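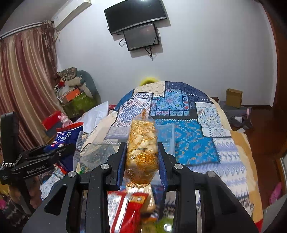 Puffed snacks go soft two days after opening, even with the bag tied

Posted by Wenjie Wei
Aug 19, 2026

I buy puffed corn snacks in bulk and split them into thin clear bags, closed with a knot at the top. They are fine when packed. After I open a bag, take a handful and knot it again, the rest is chewy within two days. The kitchen sits at 68 to 70 percent humidity in July and August according to a cheap meter on the shelf. The air conditioner only runs in the evening.

I have tried a second knot, a rubber band and a clothespin. No real difference between them. Is the knot leaking or is the bag itself the problem? And can the soft ones be saved? I have 18 bags left and would like to not throw them out.

3 replies, sorted by oldest

Rattana Meesuk
Both, but mostly the air you let in when you open it. A puffed snack is dry and has a lot of surface. It takes up water from whatever air is in the bag, and every opening swaps that air for kitchen air. The knot adds a slow leak on top, as the folds in the plastic leave small channels that a second knot doesn't close.

The film matters over weeks. Thin polyethylene passes some water vapor. The metallized film used for store chips passes far less. If your unopened bags are still crisp after a month, the film is good enough for your purposes and you can ignore it.

What I would do:

Move an opened bag into a glass jar with a rubber gasket. Pick a jar close to the volume of the snack so there is little spare air.

Add a silica gel packet, food grade, the kind that comes in a sealed sleeve. Keep it away from small children and replace it when the indicator beads change color.

Make the portions smaller. A bag you finish in one sitting doesn't need a closure.

For the soft ones, spread them in a single layer on a baking sheet at 115 C (240 F) for 8 minutes. Let them cool fully on the sheet before judging, as they feel soft while warm. Sugar-coated ones can get sticky, so test a few first. Don't put them in the jar warm.

Jacobus Mabuza
put them in the fridge. works for me

Chantelle Le Roux
I'd be careful with the fridge. A cold bag taken out into a humid room gets condensation on it, and if you open it before it warms up some of that ends up on the food. If you do use the fridge, leave the bag closed on the counter until it reaches room temperature.

Agree with Rattana on the jar. I use a Keden one with a wire clamp and get 7 days from an opened batch at similar humidity. The Priritz screw-top I had before was worse. The liner had a flat spot and wouldn't seat evenly. To check a jar, close it empty, hold it under water and look for bubbles at the rim. Dry it completely afterward.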